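Notes from the kitchen table, part four: sorting chopsticks, and the software behind it

Last time I wrote about towels. Now I want to give some tips for thin things, because they make the most trouble for my planner. If your program can pick a cup, do not believe yet that it can pick a chopstick.

## Before you write any code

- Use a cloth with a pattern. On a plain white table my tracking lost its position many times. With checks and small printed figures it has many points to hold.
- Write the names of the states on paper first: *lying*, *held*, *in cup*. I had also *leaning*, and I removed it later, it was the same as *in cup* for the planner.
- Save the width of the jaws together with the pictures, with the same clock. If the clocks differ by 80 milliseconds, the program learns to close too late.

## Finding the stick

A chopstick is narrow, and the depth map often has a hole exactly where it is. I stopped using depth for this. I fit a line in the color picture, and I take the height from the table plane. For a stick that is already between the pads, I use a separate small model, which says only the angle. 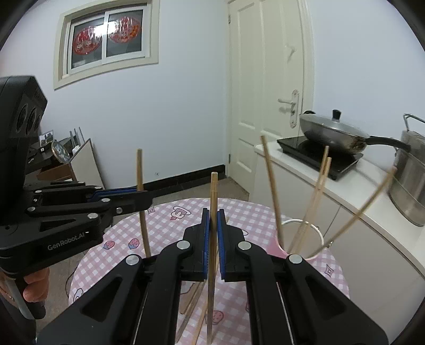

Makis Lambrakis wrote to me that a line fit is not enough when several sticks lie close together, and that he would mask each stick first and fit after. I tried it on Wednesday evening. He is right for crossed sticks. For single ones it only costs time, so now I do the mask only if two lines come nearer than the width of one pad.

## Planning the way to the cup

1. Turn the stick upright before you move sideways. If you do both together, the lower end sweeps over the table.
2. Put the length of the stick in the collision model. My planner, which I call Burent, knew only the shape of the gripper, and it planned very nice paths through the rim of the cup.
3. Add the sticks already standing in the container as one cone. Separate cylinders are more exact, but the planning becomes slow.
4. Give the cookware a wide border in the map. Shiny steel gives false points, and I filter them after the map is built, not before.
5. Limit the search to 200 milliseconds. If no path is found, go up and ask again.
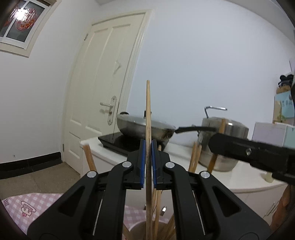

What about the release? asked Uldis Strazds under the first version of this page. In my tests the stick sticks to one pad and the program thinks it is gone.

I had forgotten to write this, thank you. Do not take the opening command as proof. Open, wait 200 milliseconds, move up by a small distance, and look again between the pads with the angle model. If it still finds an angle, the state stays *held*.

## Small things for the tooling

Keep the failed tries in their own folder and do not delete them. My set has 959 tries, and the failed ones were more useful for setting the limits than the good ones. Write one word for the reason in the file name (*slip*, *cross*, *late*), then you can search without opening anything.

Next part will be about spoons. The line fit does not work there, and I am still changing the code.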